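I do the buying for our little automation corner at Flimar, and I keep getting the same emails from people at our other sites (hello, Mullbridge!) who have been told to "put together a number for grippers." So I've put my answers in one place. It's all from my own budget sheets and my own mistakes, so treat it as one person's notes.

## Before you ask for money

### How much should I ask for?

Our last order for hand-held grippers, spare pads, mounts and work surfaces came to $2,868, and that was without anybody's time. I'd asked for less, and I had to go back in November with my hat in my hand, which I don't recommend. Price the whole bench, then add a line for shipping. Everyone forgets shipping!

### Can't I just buy the gripper and figure out the rest later?

You can, and I did that the first year. Then you find out the gripper needs a mount, the mount needs a different bolt, and the bench you thought you had belongs to packaging. Write the list as if you were starting with an empty room, then cross off whatever you already own.

### Should I get quotes from more than one supplier?

Yes. I use two, Laltitz and Campbell. Laltitz is quicker to answer and happy to sell me one of something. Campbell is better once the order gets bigger, but they want everything on one purchase order and they do not like changes after it's in. Ask both for the price of the spares at the same time as the main item. I once got a lovely price on a tool and a pretty painful one on the pads that go with it.

### What about renting?

I looked into it and it made sense for a short trial, maybe a month or two. Past that we would have been paying for the thing twice. If your project doesn't have an end date yet (mine never do), I'd buy.

## What goes on the list

### How many spare fingers and pads?

We keep 9 pairs on the shelf for the whole group. That sounded like a lot to my manager, and then we got busy. If you're a smaller team you can get by with fewer, but please don't go with zero. Waiting on a part that costs less than lunch is a miserable way to lose a week.

### Do the pads need anything special?

Cleaning supplies, mostly. Dark pads pick up every bit of dust and lint going, and you'll see scuffs on them too. I put lint-free wipes in the budget as their own line now, after a year of them quietly vanishing from somebody else's cupboard. Check with your supplier before you use any kind of solvent on the pad material.

### Is it worth buying a fancy table?

I'd say no. What you want is a flat, plain surface with decent light on it. We've used white board and been perfectly happy. Spend the difference on aluminum rail, which you can bolt things to, take apart and use again on the next project (I have pieces that are on their third life).

### Do I need to label the stations?

It costs next to nothing and saves so many confused messages. A plain number by each spot is fine. Just make sure the numbers match your spreadsheet, and budget for a roll of good tape and a fat black marker.
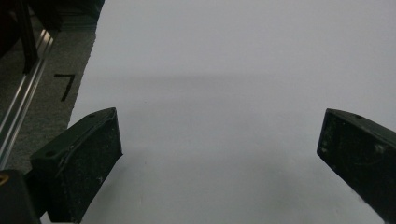
## Timing and paperwork

### How long does an order take?

Stock items have reached us in up to 48 hours, which spoiled me completely. Anything custom is another story, so get the lead time in writing and put it in your plan before you promise anybody a start date. Also, if you send a request over on Friday afternoon, just assume it'll be read the next week.

### Which budget does it come out of?

At our place the gripper goes under equipment and the pads, wipes and tape go under supplies. Yours may be different, so ask finance first. Moving a charge later takes three forms and a lot of sighing.

### What do you wish you'd bought sooner?

A second work surface! We had one for ages and spent half our time clearing it off so the next person could set up. The second one was easily the best money in that whole order.

### Can I copy your spreadsheet?

Of course. Send me a note and I'll share it. The shipping tab is a mess and I'm still fixing it, so check those totals yourself before you send them to anyone.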